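Notebook, October, sticker table, lounge end

Started at 14:10 with the tables still as they were left. The job is to settle what stays on the yellow table before the Plavamar sheets arrive, and to write down where the rest goes so that Mizanur Akanda can set it up again without asking me.

The mouse went down straight on the tabletop first, with the sticker sheets left out beyond it and to the side. The surface is smooth enough to use bare, but a glossy shell shows every scuff under these lights and I would like it on a pad whenever it is out for use.
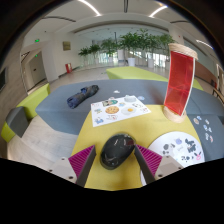 Mouse on bare table, food sticker sheet behind, round sheet to the right.

Notes on the stickers. The white sheet with the fried egg and the cookie sits with its upper edge over the join between the yellow table and the grey one, and a corner will get bent there sooner or later. Move it fully on to the grey. The round sheet with the dark cartoon stickers can go next to it. The small pale blue, pink and white ones on the grey surface need a tray. There is a shallow one in the Dritley box, 90 mm wide, which ought to do. Lid not needed.

Stock list says 52 sheets in the drawer and 900 singles in the bags. I have not checked either figure and have copied them over from the Khondokar order as they stand.

The tall stand with the red panel stays on the yellow table. I thought about moving it to the floor but it would be kicked. It does block the view into the room if you sit directly behind it, so put the chair a bit to the left.

Pad: we have the plain one from Drirnusent and the puppy one. Plain one has a curled edge. Using the puppy one, with the wrist rest towards the chair.

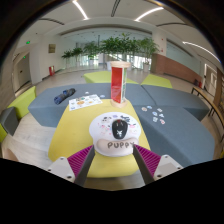 Right-handed layout for now. Anyone left-handed can slide the mouse across, the top part of the pad is broad enough. The wrist rest is padded, so keep pens and the craft knife off it. Wipe it with a damp cloth only, no spirit, as I don't know what it would do to the lettering.

To do:
Tray out of the Dritley box
Flatten the plain pad under the big catalogues overnight
Ask Mizanur whether the Plavamar sheets are coming flat or rolled
Label the drawer, shelf number 59

Stopped 15:25.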